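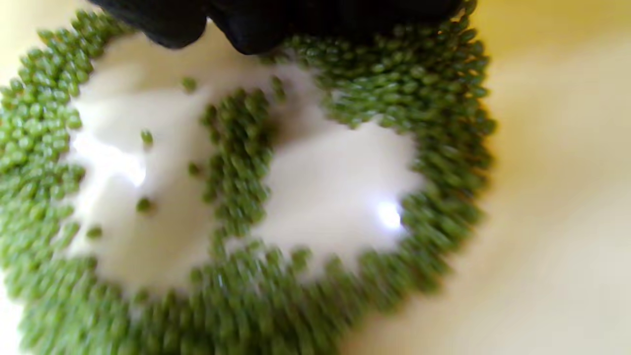
Mung beans, getting pushed around.

Pantry & Dry Goods > Picking over mung beans: bowl, tray or basin?

Alfie Hollis
Posts: 1,207
27 September 2019

I'm a basin man. Push the beans out to the sides, look at what's left in the middle, pull them back in, repeat until you lose interest. My wife's family uses a flat tray and regards me as a cautionary tale. The beans came from Zulten, where the bulk bin is cheap and the occasional pebble is complimentary.

Clip-lid box goes next to the basin so I don't have to walk anywhere.
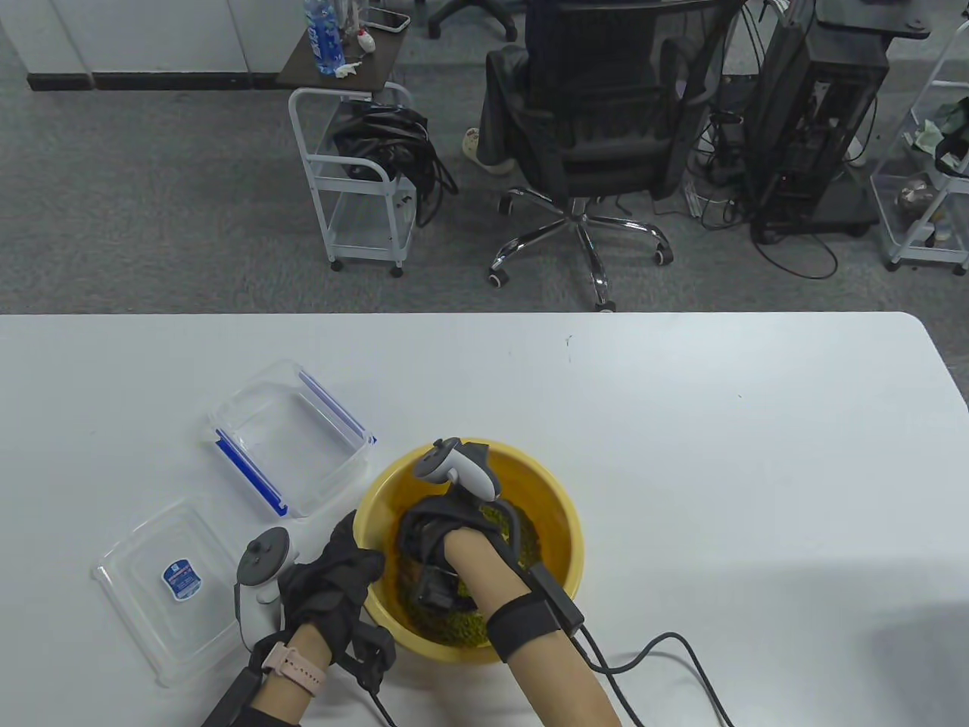 Re: Picking over mung beans

Evie Entwistle
Posts: 612

Tray. Always tray. In a basin they just roll back down on top of whatever you were trying to find, and you've spent your evening stirring. On a tray you go one bean deep and the stones have nowhere to hide.

Also, a yellow basin? Half the bad ones are yellowish. Get a white one.

Pearce
Posts: 9

I don't pick them over at all. Rinse, soak, cook. I've had one cracked filling since April and I blame caramel.

Alfie Hollis

Evie, my tray holds maybe a cup of beans and my patience holds less. As for yellow, it was the color they had. Pearce, please send your dentist my regards.

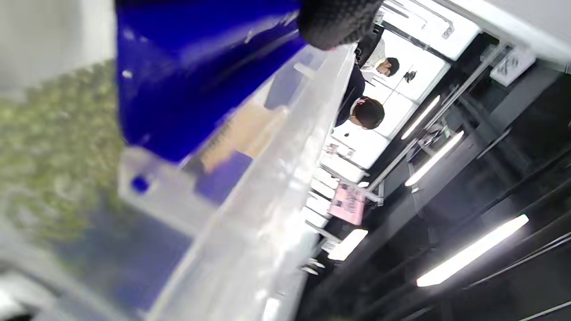

Do you wash them before they go in the storage box?

Store them dry and wash them right before cooking. Any water left on them can turn the whole box moldy.

Evie Entwistle

Agreed on that, at least. I'd add that the box needs to be bone dry too — lid, clips, the little groove where the seal sits. I lost a whole batch to that groove.

Alfie Hollis

The groove is a menace. Anyway, I'm sticking with the ring method. When there's a bare patch in the middle and only a few strays on it, those are the ones I look at, then I bring over the next lot.

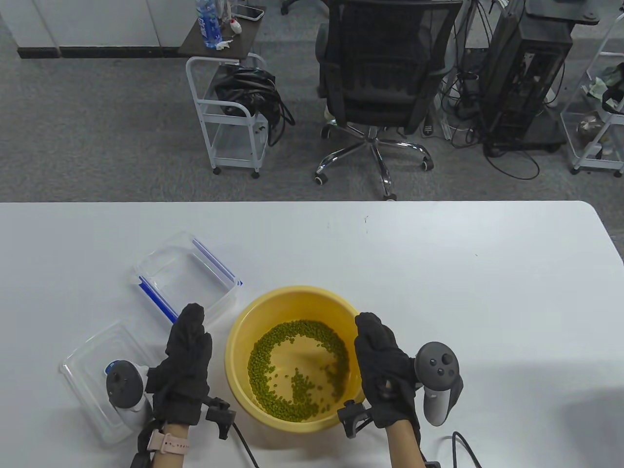
Indulow: So you inspect a few beans at a time and call the tray slow? I use a colander with wide holes for the dust and small broken bits, then the tray for the rest. Takes me one radio show.

Pearce

Still rinsing. Still fine.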